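Pola (handheld gripper)

Pola is a handheld two-finger gripper designed to be built at home or in a shared workshop. It is held and operated by a person and records the motion of the hand together with the opening of the fingers, so that the same motion can later be replayed or learned by a robot arm fitted with matching fingers. The design was begun by Iida Pitkänen and Tiina Juntunen, members of the Werneo shared workshop, and is now maintained by the workshop's members. The name covers the gripper, the pads and the optional backpack frame.

Background

The first version was a trigger-operated claw with a camera clamped to the handle. It had one moving finger and one fixed finger, a layout chosen to save a linkage. In use, the fixed finger pushed light objects sideways before the moving finger reached them, and the recorded motions were hard to reuse on an arm with symmetrical jaws. The second version replaced this layout with two fingers driven from a common rack, and all later versions have kept it.

Juntunen drew the current housing, a wide rounded shell that splits along its long axis. Pitkänen wrote the calibration routine and the logging software, which is distributed under the separate name Nirnadetti.

Construction

The housing is printed in two halves and closed with nine screws. Print time on the workshop's machines is 15 hours for a complete shell at the standard layer height. Builders with smaller printers can use an alternative file in which each half is divided again and joined with dowels, at some cost in stiffness.

The trigger pulls a short cable, which turns a pinion between two racks. Each rack carries one finger. A return spring opens the jaws when the trigger is released. The spring is the part most often changed by builders, as the standard one tires the index finger in long sessions. A softer spring opens the jaws more slowly and shows in the log as a rounded edge on each release.

The finger pads are cast in flexible rubber from a two-part mold. The mold face carries a fine grid of pits, which leaves small raised bumps on the finished pad. Smooth pads were used in the first version and slipped on glazed ceramics and on plastic film. Pads are glued to a removable carrier and are treated as a wearing part.

Tracking

Position is recovered from a camera on the tool and an inertial sensor inside the handle. Where several grippers are used in one room, a square black-and-white marker can be mounted on top of each so that the tools can be told apart. The marker must be flat and matte. Laminated markers reflect ceiling lights and are lost at certain angles.

Finger opening is read from a magnetic sensor on the pinion shaft. The sensor is calibrated by closing the jaws fully, opening them fully, and repeating the cycle until two consecutive readings agree. Calibration is stored on the tool and has to be repeated after any change of pads.

Backpack frame

Longer sessions are usually run with the logging computer and battery carried on the back. The frame, known as the Ciobanu frame after the builder who contributed it, is a flat plate with shoulder straps and a row of slots for cable ties. Cables are brought forward around the torso and down to the tool. Early builders routed them over the shoulder, where they caught on chair backs and pulled at the connector. The frame can also be worn with a headset, in which case a second cable run is needed.

Group sessions

At Werneo, newly built grippers are tried out in groups, with wearers of the backpack frame working in the open part of the floor and others using the gripper by itself near the tables.

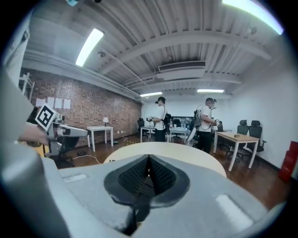

Known problems

The cable between trigger and pinion stretches during early use and should be retensioned after 600 cycles. A gripper that has not been retensioned fails to close completely, and the log then reports a small object where there is none.

Pads cast in a cold room may stay tacky at the edges. Dusting with talc hides the fault but reduces grip, and recasting is preferred.

The connector at the base of the handle is rated for fewer insertions than a workshop tool normally sees. Several builders have fitted a short sacrificial extension lead, left permanently in place.

Variants

A narrow-finger variant exists for work inside jars and drawers. It uses the standard housing with longer carriers, and its pads must be trimmed by hand. A left-handed housing was released in July, mirrored from the original apart from the sensor mount, which is common to both. Parts of the two housings are otherwise not interchangeable.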